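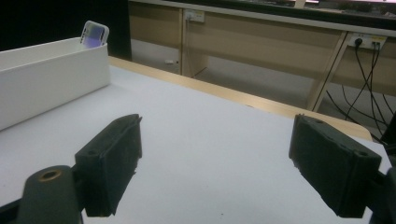 Zimora opens repair and lending house in Erncombe

ERNCOMBE, May – Zimora, the household goods cooperative, opens its first repair and lending house this month in the former Tetteh shoe factory on the river side of Erncombe. Residents of the town and of the nearby villages can bring broken household items for repair, borrow tools for their own work at home, and take part in evening courses.

The house occupies the ground floor of the factory, which stood without use for many years after shoe production was moved out of the town. Zimora has signed a lease with the owner of the building, the property firm Ninier, for a period of four years. The renovation kept the old brick walls and the tall windows on the river side. New electrical lines, a ramp at the main entrance and an accessible restroom were added. The heating was also replaced, and the large freight door was closed with glass to bring more daylight into the repair hall.

What visitors can bring

The repair hall accepts small kitchen appliances, lamps, radios, sewing machines, chairs, bicycles and clothing. Each item is first examined at the front desk, and the owner receives a written estimate before any work begins. The first examination is free of charge. If the owner decides against the repair, he or she can take the item home again or leave it for spare parts. Microwave ovens, gas appliances and items with damaged lithium batteries are not accepted for reasons of safety.

Most simple repairs will be finished within two weeks. When a part must be ordered, the front desk informs the owner about the new date by telephone or text message. Finished items are kept for 30 days after this message.

Zimora tested the service last year with a mobile stand at the Erncombe weekly market. During the test, 329 items were brought to the stand. Lamps and coffee makers were the most frequent, and many of the lamps needed only a new switch or cord. The market stand also showed that people wish to watch the repair and ask questions – for this reason the hall has a long bench where owners may sit next to the repairer.

Tool lending

The lending room offers hand tools, power drills, sanders, ladders, wallpaper tables, carpet cleaners and garden equipment. Members of the cooperative borrow without a fee for up to two days. Other residents pay a small daily fee and leave a deposit, which is returned together with the tool. Every borrower receives a short instruction sheet, and for the power tools a member of staff shows the correct handling before the tool leaves the building.

Reservations can be made at the front desk or by telephone. A tool which is not picked up by closing time goes back to the shelf for the next person. Consumable materials such as sandpaper, screws and drill bits are sold separately at the desk.

Evening courses

The first course program begins together with the opening. Topics are mending clothes by hand, care of kitchen knives, bicycle brakes and tires, simple woodwork, and safe replacement of plugs and lamp holders. Courses start at 6:30 p.m. and are given in small groups. Previous knowledge is not necessary. Children from the age of ten can attend the sewing and bicycle courses when an adult comes with them.

A course in chair caning is in preparation for the fall. This craft was once common in Erncombe, and Zimora would be glad to hear from residents who have learned it and would like to teach it.

Support for the project

The renovation was financed from the reserves of the cooperative and from the contributions of its members. Ninier has waived the rent for the first four months. Shelves and work benches left in the building from the Tetteh period were cleaned and put to use again in the lending room.

Zimora will review the opening hours and the list of accepted items after the first summer. A second house is under consideration – a decision about it has not been made.

Opening hours and contact

The repair and lending house is open on working days from 10 a.m. to 6 p.m. The entrance is on the river side of the factory. Bicycle parking is in the yard. Press visits can be arranged in advance through the front desk.

About Zimora

Zimora is a cooperative for the sale, repair and exchange of household goods, with its office in Erncombe. Membership is open to all residents of the region.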